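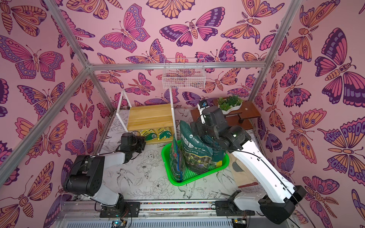
Right, the long range models for that low off the coast. I've had a dozen messages asking if we should be filling sandbags. Short answer: I wouldn't cancel anything yet.

The map everyone's sharing is one run from one model, and it's the far end of the run at that. The next run shoved the low well out to sea and I didn't see a single person share that one.

For the record, the run that got passed around had 100 mm for Nenside and the one after it had 4. Same model, same day. If your forecaster is quoting you the first number without the second, ask why.

Can we also talk about "weather bomb". It has a meaning, to do with how fast the central pressure drops. Nothing in the current guidance gets near it. A low that rains on you is a low that rains on you.

Someone's replied that Sosden "always cops it" from this setup. Does it? I went back through my own notebooks. Lows in this spot in October have mostly given Sosden a grey day and a bit of wind off the water. The one people remember came from a good bit further north.

Ghazala Kazmi has asked about the 68 km/h gust at Baloch this morning. I've seen it. I've also seen the gauge two hills over, which didn't get past a breeze. Baloch has had a dodgy anemometer since winter and I'd want a second station before I believed it.

Not saying it's fake. Saying it's one number from one mast.

To be fair to the other side, Naheed Farooqui reckons the water off Flenudberg is warm enough to give this thing a kick if it stalls. He's usually careful, and I've got no quarrel with the sea temps. My trouble is with the "if". I can't find much holding it in place.

What would change my mind: the evening runs bringing the centre back toward the coast and staying there, and the other models following. One model doing it once won't cut it. We've been down that road.

Evening update. Track has gone east again, only slightly. Rain for Nenside has come down, Flenudberg about the same as before. The apps still show the big storm icon, which seems to stay up there whatever the numbers do.

Yes, clean your gutters. You should've done that anyway. And if the official warnings get issued, follow those and ignore me.

Next look after the 2 am run, assuming I'm awake for it. Please stop sending me the purple map.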